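Finishing a long audiobook in short drives

My commute is 40 minutes each way, and since December I've used it for one book, a family memoir called The Rivadeneira Kitchen. It runs to 52 chapters and starts in 1947, when the author's grandparents open a lunch counter across from a newspaper printing plant. I finished it on Tuesday in my own driveway with the engine off.

The first few chapters are slow. There are a lot of cousins, and on audio you can't flip back to check who is who. I ended up keeping a list on the back of an envelope. By the time the printing plant closes and the lunch trade dries up, I didn't need it anymore. 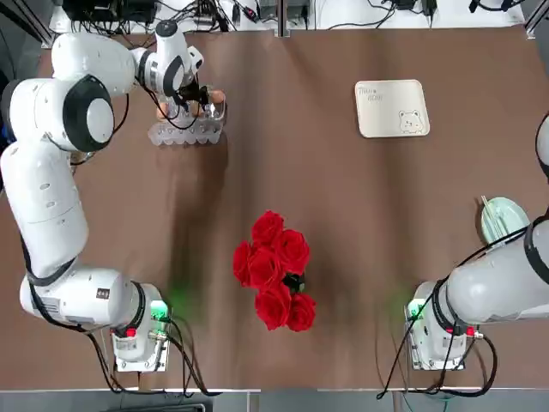
Print or audio

I had the paperback out of the library at the same time. The chapter about the strike is on page 209, and I read it after hearing it. The narrator plays it very flat, almost bored. On the page it is angrier. I think the flat reading works better – the grandmother is talking about losing her savings, and she would not have raised her voice.

The paperback has a family tree in the front. The audio edition from Trekia doesn't come with one, and it should.
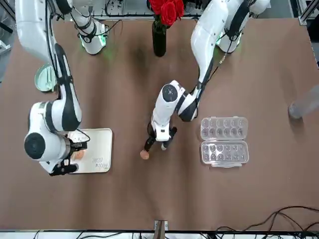
Two white robot arms at a brown table, one over a white tray.

What bothered me a little was the last part. The author moves away, gets a job and writes about that for eight chapters. It's fine, but I missed the counter and the regulars. She comes back for the sale of the building, and that chapter is the best in the book.

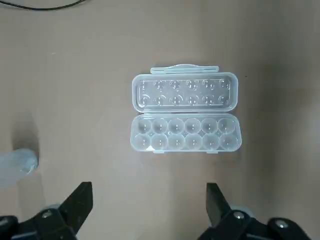
Translucent plastic egg carton, open on the table.

Next up is a history of the Zultisex ferry line, which is shorter. I've heard the sample and the narrator talks fast, so I may have to slow it down a notch.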